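Home | Notebook | Purchasing | Parts shelf | Contacts

Equipment notebook – February, after lunch

Budget round again. Need the request in before Gun-woo Ryu closes the sheet at 4:30. Writing down where we are so I don't have to redo the arithmetic a third time.

Task is still mixed-item boxes on a table. Cable, caps, soft stuff, all in together. Two grippers.

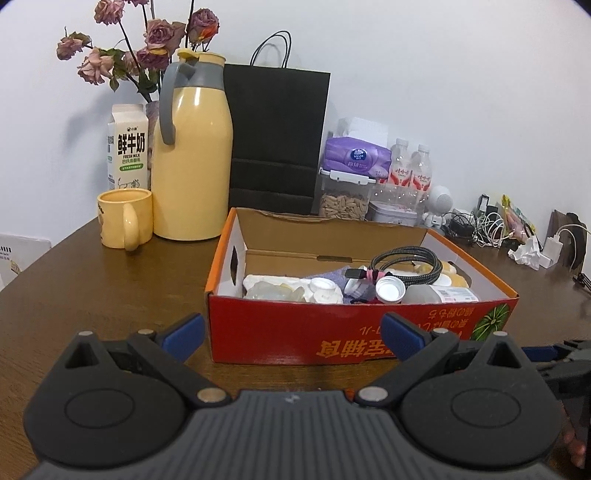
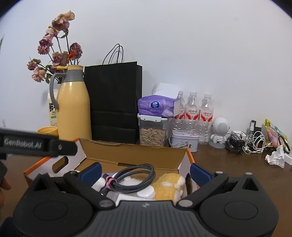
Open box, coiled cable with the pink tie, blue pads on the gripper.

Lines for the sheet:

Spare finger pads. Ikonen wants 151 a set, Bastik 245 but theirs come with the pivot screws. Leaning Ikonen, we have screws. Ask if the price holds for four sets, last time the quote changed between email and invoice.

Wrist mount for the arm. Judstead, 325, lead time six weeks. Has to be ordered first or everthing else sits in the cupboard waiting for it. Drawing rev C, NOT rev B. Rev B has the old hole pattern.

Second arm. Not this round. Norkidwood would do a three month rental with the option to buy, but they want a deposit and the deposit comes out of the same line as the pads. Gun-woo says rentals go under services, I say equipment. Ask finance, get it in writing this time.

Total limit is 2000 before we need a second signature. Pads plus mount leaves room for cable chain and a bench supply. Not enough for the force sensor. Keep the sensor on the list with a zero next to it so it doesn't get forgotten like last year.

Things to check before sending:
- shipping on the Judstead mount, not on the quote
- does the Bastik price include tax
- table clamp – do we have one? Gun-woo thinks it's in the blue cabinet, I looked, didn't see it
- old gripper service contract, runs out soon, renew or drop

Argued a while over soft pads vs. hard. Soft ones wear faster but I don't want to be picking cables with hard tips. Staying soft. If we go through more than a set a month then the Bastik ones start to look less silly, so log the changes on the card by the door. Date and which side. Left and right seperately please.

Also want one line for consumables – tape, ties, boxes. We keep paying that out of pocket and then nobody claims it.

Later: finance answered, rental is services. Gun-woo was right. So the deposit doesn't touch our line and Norkidwood is back in play. Calling them tomorrow morning. Need to ask who pays return freight and whether the controller is included or extra

Sheet sent 4:10 with pads, mount, cable chain, supply. Sensor at zero.

Print this page | E-mail this page
Questions about orders: see Contacts | © Equipment notebook | Back to top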